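Resident's Diary: The Small Items Bins
24th May 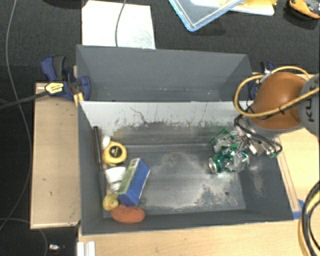

Toàn Phùng
Stores Resident, Flilleo Reuse Center

The morning was given over to the gray bins, which had been deferred twice on account of the delivery from Batside. Sorting proceeded by the usual method: tools to the workshop shelf, household goods to the front counter, and anything without a clear home to the Homell table for review on Friday.

The front bin held its small items toward the left side. The yellow tape measure has been assigned to the workshop, subject to a check of the blade and the lock. The long black rod was referred to the same shelf, although its purpose has yet to be established and it will carry a query tag for 20 days. The white cup goes to the counter. The blue and green carton will be entered under packaged goods once its contents have been confirmed.

The rubber duck presented some difficulty. Our category list makes no provision for bath toys, and the nearest heading, Children's Articles, requires a safety form of three pages. I have completed the form. The orange-red item beside it, which I have entered as "sponge or similar," was placed in the cleaning materials tray.

I must also record the state of the bin itself. The far wall is badly scraped below its glossy upper part, and the floor is scuffed pale across the middle. Replacement was proposed last September and declined on grounds of cost — 60 dollars per bin, with a minimum order of 13. I remain of the view that the request should be renewed.

Correspondence with the Hầu branch occupied the afternoon. They have asked for a copy of our category list, which I have agreed to send after the heading for toys has been settled.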